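The planner says it has a plan

I have been using Perrin for a bit over a month now, and I still don't believe its progress bar.

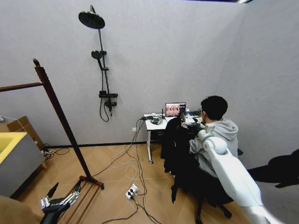
For anyone who missed the last post, Perrin is the motion planner we moved to in August, after Asari dropped support for the old one. You give it a goal pose and a map of what's in the way, and it gives you back a path for the arm. The pitch was that it would always find one in under 160 milliseconds. It does always find one. Whether you'd want the arm to follow it is a separate matter.

On Thursday I ran the same request 22 times, with the same start, same goal and same map. Most of the paths were fine. Three of them swung the elbow out wide and came back, like somebody reversing a caravan. The log called all of them "optimal". Optimal by what measure? I went looking in the docs and found a page that says the cost function is "tuned for natural motion", with a link to a page that doesn't exist.

Birgit Kleinschmidt thinks I'm being unfair and that it's only the random seed. She may be right. Fixing the seed does make the odd paths go away, but it also means I get the same path every time, good or bad, and I don't call that a repair. Aurélien Rolland wants to put a filter after the planner that throws out anything with too much elbow travel. So we'd have a planner, and then a second program to check whether the planner has been silly.

What bothers me more is the perception side. The map Perrin gets is only as good as the depth data, and thin things like cables and chair legs come and go in it. Perrin treats a missing cable as free space and is perfectly cheerful about it. I'd much prefer a planner that could say "I don't know what's there" and stop.

I've left the old planner installed. It's slow, up to 3 seconds on a bad day, but when it can't find a path it tells me so.

Next job is logging the cost of every candidate path, if I can find where they've hidden it.

Last updated: Thursday, late evening
Contact | Copyright Apolline Brunet | Back to top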